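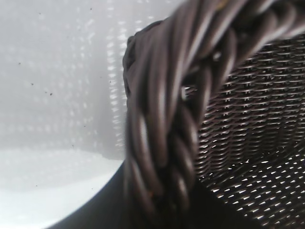 Zetine adds rope-rim basket to storage line

Zetine will add a dark brown woven basket to its home storage line in August. The basket, named Joubert, has a rounded body in a tight flat weave and a thick rim of strands wound around one another like rope. It will be sold in two sizes.

The rim is the main change from the Hatitz, the model it replaces. On the Hatitz a single flat band was folded over the top of the wall and stitched down. Product manager Réjean Turcotte said most of the returns on that model involved the band coming away near the handles, where the load is highest. The new rim is wound directly onto the upright strands of the wall, with no stitching.

"People pick up a basket by whatever part is closest, and that is usually the rim," Turcotte said. "We stopped designing as if they would always use the handles."

Zetine tested the rim by lifting and setting down a loaded basket 1,000 times. The larger size is rated for 42 pounds, the smaller for half that. Both ratings apply to a load spread evenly over the base – a single heavy object set against the wall is outside the rating.

The strands are synthetic and colored all the way through, so scuffs should show less than they did on the older painted version. The company advises vacuuming the weave with a soft brush and wiping the rim with a damp cloth along the direction of the twist. Solvent cleaners will dull the finish. Baskets should be kept away from radiators and should not be stacked while full.

A cotton liner will be sold separately under the Fona name and fits the larger size only. Liners made for the Hatitz will not fit, as the new rim is thicker and the old elastic does not reach around it. Remaining Hatitz stock will stay on sale until it runs out, and replacement handles for it will be available for two more years.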